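3.2 What people keep, and what they keep it in

I went into this part of the study expecting to write about letters. I'd asked people in Clekeck and Arkumwood to tell me about the family papers they had at home, and I had a nice tidy plan for sorting the answers by type (letters, photos, bills, school reports and so on). Then the forms came back, 1044 of them, and page after page people wanted to tell me about the box! Which cupboard it lived in, who was allowed to open it, the row when an aunt tidied it. So I changed the question, and I'm glad I did.

Abundio Quintero had warned me this might happen. His work in Omoregie found that families talk about "the tin" or "the drawer" as if it were one single thing, even when the papers inside cover three generations and have never been put in any order. I saw the same habit here, though in our two towns the word was nearly always "shoebox", and it got used for biscuit tins and carrier bags too, which made coding the answers a bit of a headache. 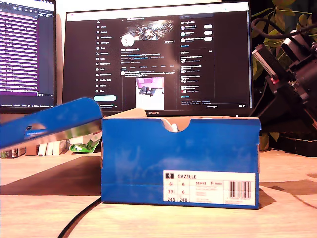
Figure 4. A shoebox, with the maker's size label on the front.

I've kept "shoebox" as my own term in what follows, for any container that was first made for something else and has no written list of contents. Box files and bought albums are left out, and so are the suitcases, which I come back to in section 5 (they behave quite differently, mostly to do with house moves).

Over 1000 people said they had at least one shoebox in this sense. What surprised me was how few had ever written on the outside. When I asked how they told one from another, they talked about colour, or a dent, or the shoes that came in it. One woman in Arkumwood knew hers by her brother's shoe size, and he'd left home before 2000. I think this matters for anyone planning a local archive, as the Clenby group found when they took in eight boxes last June and swapped them all for new grey ones. The families came to visit and couldn't find their own papers.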